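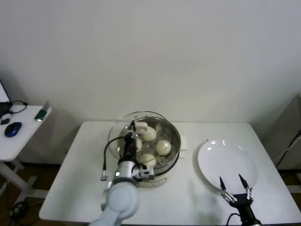
Electric steamer, steel basket, glass lid. Steamed buns.

Verkby electric steamer review: good steam, short cord, annoying manual

Quick one as I've got a batch on the go. Short version: buy it if you do buns or dumplings most weeks. Skip it if you already own a decent wok and a bamboo stack and have the patience for them. I don't, any more.

I've had the Verkby three months. Replaced a Mukari that died mid-batch in February (element, not worth fixing, the repair bloke in Paterson wouldn't even open it up). The Mukari was all plastic and smelled like it. This one's got a stainless basket and a glass lid and so far no smell at all.
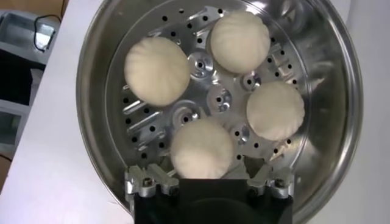

Words: Kirsty Laing
Kitchen & Home / Small appliances

What you get. Pot, perforated steel plate, lid. A manual in tiny grey type. Fill it, plate in, lid on, turn it on. That's the lot really.

The plate first, as it's what I was fussy about. Plenty of holes, right out to the edge, so no cold patch round the outside like the Mukari had. Four buns fit with room to puff up. You could jam in more but they'll kiss and tear when you pull them apart, and a torn bun is a sad bun. Stick to four if they're big.

Sticking: a bit. Bare steel and dough don't get along. I use squares of baking paper when I can be bothered, or a wipe of oil when I can't. Oil's fine, bottoms come out a touch shiny. Don't bother with cabbage leaves unless you like everything tasting of cabbage.

Timing. Plain buns from proved, 12 minutes in mine. Frozen ones take longer and the manual's number is way off, says 30, which gives you something like a wet sponge. Start checking well before that. Then lift the lid slowly, tilted away from you. Whip it off and the tops can wrinkle and collapse, plus you cop a faceful of steam.

The lid is good. Clear, so you can have a squiz without opening it, at least until it fogs. Handle is pale and chunky, easy to grab with a tea towel round it. Mine sits flat on the bench upside down or right way up. I do it right way up and get a puddle, my own fault.

Getting the buns out is fiddly. Sides are steep enough that fingers are a bad idea. Tongs, the silicone tipped kind, and a gentle hand. Have the plate waiting right beside the pot. 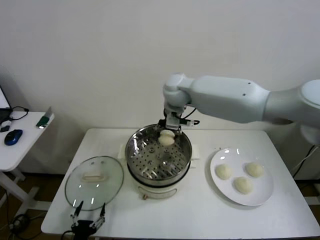

Tongs leave dents, wrote Estwood Baker under my first post on this, and a wet spatula slid underneath is the only way to go: "Dip it in cold water between every bun. Been doing it for years with a bamboo steamer and never lost a bottom."

Tried it. Works on the paper ones, less so on the oiled ones, they just skate off round the plate and you chase them. But fair call on the dents. I've gone to spatula plus one finger in a rubber glove. Looks ridiculous, buns come out perfect.

Spread them out on the plate too, don't stack. Stacked they sweat and the skins peel off on each other. 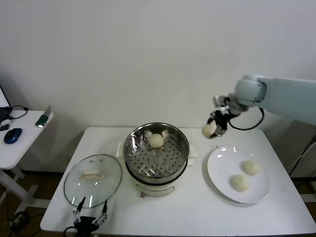
Cleaning's easy. Basket and plate get a hot soapy wash, lid the same. The base you can only wipe, no dunking it, and crumbs of dough do get down there. Descale with vinegar every few weeks if your water's hard like ours, otherwise you get teh white crust.

Gripes. Cord's too short for my bench, had to shift the toaster. No timer bell, so I use my phone. And it's a bulky thing to store, won't go in the cupboard under the sink with the lid on, so it lives on top of the fridge now.

Also does corn, and veg, and reheats leftover rice better then the microwave. Fish I haven't tried, don't want the lid smelling of it.

Would I buy it again, yep. Half a mark off for the manual and half for the cord. Going to try a red bean filling next, will update if the plate copes with the leaks.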